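ネムラ国際交流の会　運営会議 議事録

日時:2022年9月21日
場所:ネムラ集会所 2階 和室
記録:書記

1. 前回の議事録の確認
前回の議事録は、修正なしで承認されました。

2. 秋の料理会について
今年の料理会は、会員の希望により、スープと煮込みの料理を中心に行うことになりました。メニューは、チミャジア食堂から教えていただいたレシピを使います。パプリカの粉は、グララ商店に注文します。辛い種類と甘い種類がありますので、両方を買うことで意見が一致しました。
参加費は一人300円とします。子どもは無料にするという案も出ましたが、材料費が足りなくなる心配がありますので、次回もう一度話し合います。
アレルギーの確認は、申込書に欄を作って行います。前の申込書は字が小さくて読みにくいという意見がありましたので、大きい字に直します。

3. 日本語教室について
教室は今、3つのグループに分かれています。初級のグループの人数が増えて、机の間が狭くなりました。初級だけ広い部屋に移すことを集会所に相談します。
教科書の貸し出しについて、返していない本が7冊あります。借りた方に、書記から手紙を出します。手紙はやさしい日本語で書き、ふりがなを付けます。

4. 会報「ジメラノ」について
次の号は2ページ増やします。増えたページには、会員の国の朝ごはんを紹介する記事をのせます。原稿は日本語でも、自分の言葉でもよいです。翻訳は会で手伝います。
表紙の色について長い話し合いがありましたが、今の色のままにすることに決まりました。

5. 食器について
料理会で使う食器について話し合いました。紙の食器は熱いスープを入れると持ちにくいという意見が多く、くり返し使えるボウルにすることに賛成がありました。軽くて、重ねて片付けられるものがよいです。色は、薄い緑と水色のような明るい色が希望されました。

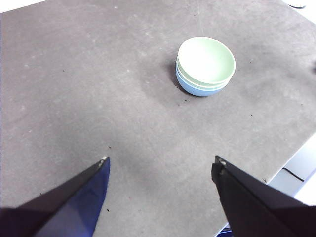

6. 会計の報告
会計の報告は、書類のとおり承認されました。コピー代が前の年より高くなりましたので、会報は両面で印刷することにします。

7. その他
・集会所のかぎは、使った日のうちに受付へ返してください。
・3月の総会の場所は、まだ決まっていません。候補がある方は書記まで知らせてください。
・次回の会議の日は、メールで連絡します。

以上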